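Ultavon Two-Arm Sorting Kit: Questions Before You Rent

Hirelell rents this kit to small shops. We tried it for 14 shifts at Flendbridge and paid our own way. 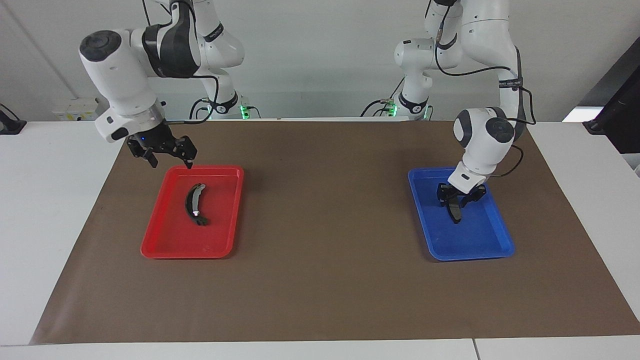

Does it work out of the box?
If your box includes a free afternoon, sure. The brochure says 20 minutes. We needed most of a day, and the arms still had to be taught every pickup spot.

Is it faster than a person?
No. Our best shift came to 660 parts. The sales page talks about "throughput" and never gives a number, so make them give you one.

Why pay for 2 arms?
Good question. They can work side by side, but on simple tray jobs we saw little gain. Ask for a one-arm price.

Can it handle mixed parts?
Some. Curved and shiny pieces gave us the most missed grabs. Send your own parts for the demo and don't settle for theirs.

What does the rent leave out?
Shipping, training and spare fingertips. Support is extra after the first month.

Would you rent it again?
Not at the current rate. The Sandoval plan is cheaper, but read the cancellation terms first.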